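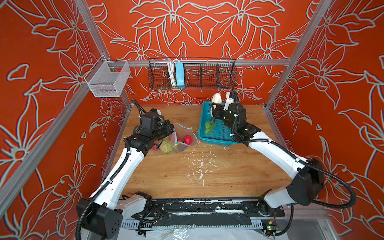
Veg at the clear bag and at the teal basket, hanging baskets at the back

Home > Kitchen & Storage > Small Spaces

Thread: Do you take your veg out of the bag?

kornik_kate
Settle something for us please! I like everything out of its plastic and into an open basket the minute it's home. My other half Edwood (not his real name, long story) would leave a cabbage in the bag till Christmas. The teal basket has the white radish thing and some greens, and the cabbage wedge is in the clear bag with a round red one I'm calling a tomato. Who's right?

Aston60
You are, mostly. Radish in a basket is fine for a day or two but mine go bendy by Thursday if I leave them out. I'd swap them over - cabbage in the open, radish wrapped up.

mrs_jires
Disagree with Aston. A cut cabbage dries out at the edges, so a wedge wants wrapping. A whole one, fine, leave it on the side. And tomatoes never go in the fridge in this house, Eduard would leave me.

Aston60
Fair point, I missed that it was a wedge. Still not having it on the radish though.

pantrypete7
Never mind the veg, where do you get those mesh baskets? I've been after a long one with dividers like the dark one for ages. Mine would have onions in it by now instead of cables and a power strip!!

kornik_kate
Ha, it's a fair cop. The cables went in there in December and it's sort of become their home. Both baskets came from Šindelář's, the hardware place near my mum. The little silver one is empty so I'm thinking garlic?

mrs_jires
Garlic would be perfect, it likes the air. I'd still move the cables, you don't want onion skins all over a power strip.

pantrypete7
Love the lilies by the way. I had orange walls in my first flat and got sick of them in 3 months, but the big pale flowers break it up nicely.

Aston60
Too much for me, I'm a plain cream man. Give that table a wipe as well, Kate, there are white bits all over it :)

kornik_kate
Cheek! Right, radish is going in the fridge and I'm telling Edwood it was a draw.

Related threads
Best way to keep celery crisp
Wire baskets on a rail - how much weight?
Drawstring bags, keep or chuck?
Is 2,000 too much for a larder cupboard?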